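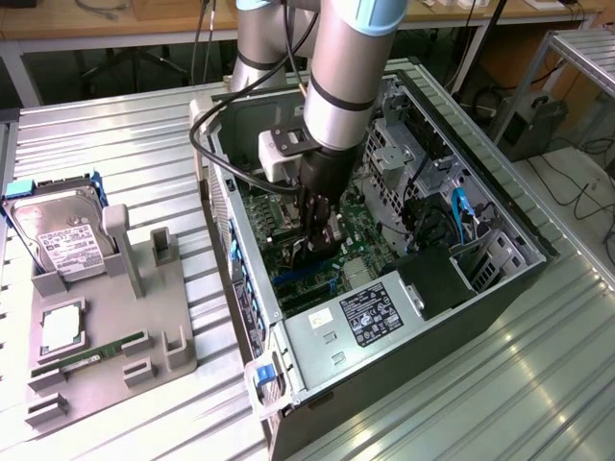 DALY

About Sorerport Computers

We fix up old desktop towers and sell them on. Also parts. Also the odd repair if you ring first.

Started out of a single garage in Flisevitz with a trestle table and a box of mismatched screws, now in the unit behind the tyre place on Prarkach Road. Same screws, more or less. Roller door on the left, come round the side if it's down and knock loud, the compressor next door drowns everything out.

What we do

Mostly ex-office machines. Schools, accountants, a council depot or two, they all turn over their gear at once and it lands here on pallets. Cases get opened up on their side on the metal bench, flat as they'll go, so you can see the board, memory, power supply and all the cabling in one look. Dust first. Then drives out. Then memory, reseat or swap. Power supply gets tested under load, fan checked by ear and by finger (carefully). Anything that smells burnt goes in the skip pile.

Big fans of the older tool-free towers, the ones with the blue plastic latches down the drive bays and the clip-in drive carriers. Whoever designed those had obviously had to work on one. 3.5-inch drive slides in the carrier, carrier slides in the bay, done, no hunting for a screw under the fan shroud. If you've got dead ones of these please don't bin them. We'll take the latches and carriers even when the rest is stuffed, those little tabs snap and you can't get them new.

Not so keen on: glued all-in-ones, anything that's been in a house with four cats, cases with edges that cut you.

Hard drives

We get asked this every week so. Every drive that comes in gets taken out, labelled and wiped before the machine goes anywhere. Drives that won't wipe get drilled. You can have yours back instead, just say when you drop off, not three weeks later. If you want to watch it get drilled that's fine too, safety glasses are on the hook.

Buying one

Towers start at $80, tested, with a fresh install and a power cord. No monitor at that price. Add $30 for a keyboard and mouse, whichever ones are clean that week. Nothing in the shop goes over $200 and if you need something that does you are better off at a proper gaming store, we'll tell you which parts to ask for.

Warranty is 30 days on the whole machine. Bring it back in the case it left in please. We've had a few come back with different memory than they went out with, we do check.

Parts

SATA cables, memory, drive carriers, fans, power supplies, blanking plates. Cable bin is $20 for a full bag, your bag or ours. Power supplies are sold tested only. Don't ask us to open one up for you, wont do it.

Drop-offs

Yes to towers, loose drives, laptops with the charger. No to printers. No to CRTs, we haven't got the room. No to microwaves (yes, really, twice). Please don't leave stuff outside the roller door overnight, it rains in under the awning and then it's no good to anyboby.

Closed most of January. Last page update 01/11/2023, prices are right as of then, if the sign on the counter says different go with the sign.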